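ロボット工学概論 第8回 配布メモ 「機械に家事・現場作業はもうできるのか」
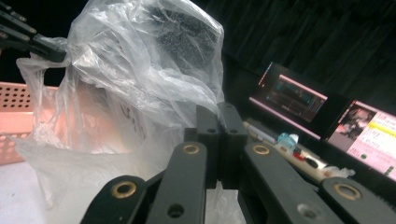
1. 今日の問い
できる/できない、の二択で答えないこと。何を、どの条件で、誰が片付けた後にやるのか。ここを書かずに「できます」と言っている資料が多すぎる。先週のレポートにも多かった。

用語だけ先に
・剛体:形が変わらないとみなす物。箱、コップ、ねじ
・線状物:ケーブル、ひも
・面状物:布、紙、フィルム、袋
・把持(はじ)と操作は別。つかめた=仕事が終わった、にはならない

2. 袋はなぜ難しいか
冒頭の写真、透明なポリ袋の角を指先でつまんで引き上げているところ。中に濃い灰色のスポンジ状のもの。人間なら見もしないでやる作業。

難しい点、板書のとおり
(a) 透明。深度カメラの値が抜ける、または後ろの机の距離を拾う。しわの反射も効いてくる
(b) 状態の次元が大きい。しわの一本一本を変数にするわけにいかない。では何を状態とするか? → 口の位置、角、中身のおおよその位置。これで足りるかは作業しだい
(c) つまむ場所が決まらない。角は比較的よい。平らな面は滑る
(d) 中身が動く。持ち上げると重心がずれ、フィルムの張り方も変わる。軽い中身だと力覚にほとんど出ない
(e) 袋の口を開ける作業はさらに別格。二枚が貼りついている。静電気。人は指をこすり合わせて開けるが、平らな指先にはその動きがそもそもない

平行に閉じる二本指でどこまでいけるか、という話は第5回の復習。リンク機構の図を見直しておくこと。

3. 数字の読み方
架空請求ではないが、成功率だけの数字は疑うこと(笑)
Istinariの社内報告を例に。袋詰め作業、デモ2000本で学習、評価は500試行。
確認すること
・袋は何種類か。学習と評価で同じ袋か
・初期状態は誰が整えたか。毎回袋の口が手前を向いていないか
・失敗の定義。落として拾い直したら成功に入るのか
・1試行の時間。人の何倍かかったか
・途中で人が手を出した回数
この報告は袋が1種類。同じ机、同じ照明。数字自体は悪くないが、家庭の台所の話にはまだならない。

Jistuvettiの方はデモ3149本で、数は多いが作業がばらばら。本数の比較はあまり意味がない。多様性をどう測るか、今も定まった答えなし。レポートの題材にしてもよい。

4. 家庭と現場の違い
現場:環境をこちらで変えられる。治具、照明、袋の向きを揃える供給機。そこまでやると専用機の方が速くて安い場合が多い。汎用アームの出番は品種が多く量が少ないところ
家庭:環境を変えられない(変えると嫌がられる)。机の上にペン、電源タップ、ティッシュが普通にある。背景が毎日違う。速度はそれほど要らない。夜中に一晩かけて畳んでも文句は出ない。ただし壊す・こぼすは一回でだめ

Heydari先生の意見:現場が先、家庭はその後。保守する人がいるから。
Omoregie先生の意見:家庭でも「一つの仕事だけ」なら早い。床掃除がそうだった。次は洗濯物の仕分けあたりではないか。
どちらも根拠の弱いところがある。各自考えてくること。

5. 現時点の整理(私見、10月時点)
ほぼできる:決まった箱の移載、床掃除、位置の分かった剛体の仕分け
条件つき:タオル畳み、食器を棚に戻す、中身の軽い袋を持ち上げて移す
まだ:知らない袋の口を開けて物を入れ、縛る。絡まったケーブルをほどく。流しの片付け全部

「条件つき」の幅がとても広い事に注意。デモ動画はだいたいここの一番いいところを見せている。動画を見たらまず再生速度の表示を探す。

6. 課題
自分の家か、バイト先の作業を一つ選ぶ。手順に分けて、各手順を剛体/線状物/面状物に分類。一番難しい手順を一つ選び、理由と、環境側を変えて楽にする案を書く。A4で1枚。図は手書きで可。
「AIが進歩すれば解決する」とだけ書いたものは再提出とします。

参考:Whiteley『柔軟物操作入門』4章。Inosineの公開講座の資料も役に立つ、ただし後半の式に誤植あり、符号が逆。
次回は触覚センサ。第5回のプリントを持ってくるこっと。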